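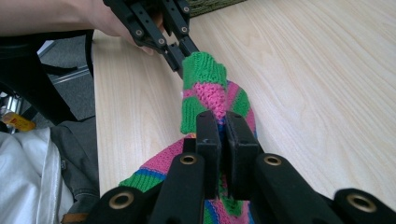
Why should people have to book a ticket to climb a hill, Solène Joly asks, when the hill is outdoors and doesn't belong to anyone?

The hill she means is Gevberg, which stands behind the small town of Fladham. Until this year, anyone could walk up it at any time. Now visitors need a timed ticket from June until the end of summer. Lots of readers were puzzled by the change, so we looked at how it works.

What is a timed ticket?

A timed ticket tells you when you can come in as well as where. If your ticket says 10:20, you go through the gate at 10:20. If you want to go up in the afternoon, you pick an afternoon time when you book.

You have probably used one before. Many museums have them, and so do some swimming pools. They are less common for outdoor places like hills, beaches and forests, but more of these places are starting to use them.

Why did Fladham want one?

Fladham has 2725 people living in it. On a busy summer day there used to be more visitors in town than residents. Most of them came for the same thing, the flat rock at the top of Gevberg where you can see the whole bay. Pictures of the rock were shared online a lot, and each summer the line for it got longer.

The path to the top is narrow. When people going up meet people coming down, somebody has to step off onto the grass. One person doing this makes no difference. When a great many people do it every day, the grass dies and the soil under it comes loose. Rain then washes the soil down the slope. This is called erosion.

There were problems in town too. The school bus got stuck behind parked cars, and the trash cans on Sabatier Street were full by lunchtime. Some people who live on the street said they couldn't get out of their own driveways.

How many people can go up?

The limit is 818 tickets a day. That number came from a study of the path. The people who did it worked out how many walkers could use the path without having to leave it to pass each other. They also looked at how many could stand safely at the top.

A new group starts every 20 minutes. This spreads the walkers out, so they don't all reach the rock together.

Who does the hill belong to?

Solène is partly right. No single person owns Gevberg. It is public land, which means the town looks after it for everybody. The town can make rules for public land, in the same way that it can close a park at night or say that dogs must be on a leash.

Does it cost money?

Adults pay $3. Children go free, and so does anyone who lives in Fladham, but they still have to book a time. The money is spent on fixing the path and paying the wardens who check tickets at the gate.

Booking is done through a website called Altance. If you don't have the internet, you can get a ticket at the library on the day – as long as there are some left.

Is everybody happy about it?

No. Si-woo Ji, who runs a snack bar near the gate, sold fewer drinks this summer than last. "Before, people waited in line and got thirsty," he said. "Now they walk straight past me." He would like the limit to be higher on weekends.

Other people think the limit should be lower. They say the grass needs several years to grow back, and that the path should be closed completely in wet weather.

Some visitors didn't know about the tickets and had traveled a long way before they found out. The town has now put signs at the train station and on the main road.

What happens next?

The gate is open to everyone through the winter, when few people make the climb. The town will measure the path again in spring and then decide whether to keep the same limit – or change it – for next summer.

Words to know

Erosion: when soil or rock is worn away by water, wind or feet.
Resident: a person who lives in a place.
Warden: a person whose job is to look after a place and see that its rules are kept.

Updated Nov 8, 2018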